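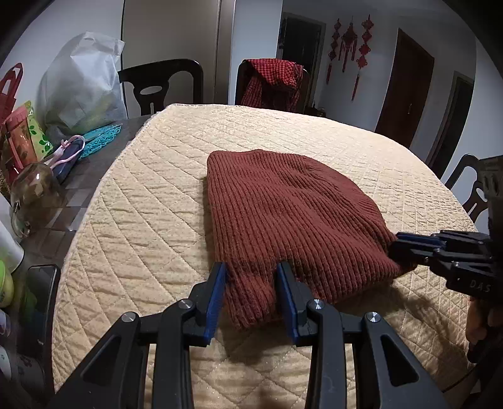

About Rirkiveck Knitting School

Hi, I'm Sheyla Escobar, and I teach people to knit. Hats mostly, then mittens, then (if you stick with me long enough) a sweater that fits the person you made it for. I started Rirkiveck in the back half of my aunt's old fabric store on Mosquera Street, with a borrowed ball winder and a box of needles in sizes that didn't match. I still have the box. A few of them even found their partners.

I wasn't one of those kids who learned at five on Grandma's lap. I was a dental receptionist, I was 31, and I wanted a ribbed hat like one I'd seen on the bus. So I bought a kit. The kit said "join in the round, being careful not to twist." I twisted. I did it again the next night, and on the third night I called my aunt, who talked me through it over the phone while she was cooking rice. That hat came out big enough for a pumpkin, and I wore it all winter anyway!

A lot of how I teach comes from that phone call. I want you to be able to ask the same question three times and get it answered a different way each time.

What we teach

First Hat is where nearly everybody starts. It runs for 4 weeks, two hours an evening, and you go home with a ribbed beanie. We do a two by two rib all the way up, so you get heaps of practice switching between knits and purls, and then we spend most of the last evening on the crown. The crown is where people get nervous. You move from the short circular to double points, or to magic loop if you'd rather, and for a few rounds it feels like holding a porcupine. It passes.

After that there's Mittens and Thumbs, Socks (toe up only, I've made my peace with it), and the long one, Your Sweater, which runs from fall until we're done. There's also Mending Night, where you bring whatever the moths got to and we sort it out together. No charge for that one, just bring your own darning needle if you have one.

The yarn

We use a plain worsted wool called Brekov for all the beginner classes. It's a bit sheepy and a bit stiff in the ball, and it softens up nicely after a soak. I like it for learners as it doesn't split much and you can rip it back over and over before it gets fuzzy. If wool makes you itch, tell me when you sign up and I'll put aside some Curent cotton for you. It has less stretch, so your ribbing won't hug the same way, but it makes a very decent spring hat.

The room

In March we finally moved upstairs to the bigger room, with 74 square feet of shelving that I painted myself and will never paint again. The light is so much better up there – dark yarn after supper used to be a real trial. There's tea, there's a kettle that takes its time, and there's an elevator around the side if stairs are a bother. Just ring the bell marked Rirkiveck and I'll come down.

Hats for the winter box

Every year our knitters make extra hats for the school districts nearby, and last winter we dropped off 1,896 of them. I keep the tally in a green notebook by the register. Any color is fine, any size is fine, washable yarn is best. If you have a finished one sitting in a drawer, bring it by!

Signing up

Spring classes open on 2 April 2018. Call the shop or stop in, and leave a message if I don't pick up – I'm probably in the middle of a round and I'll call you back when I get to the marker.

Sheyla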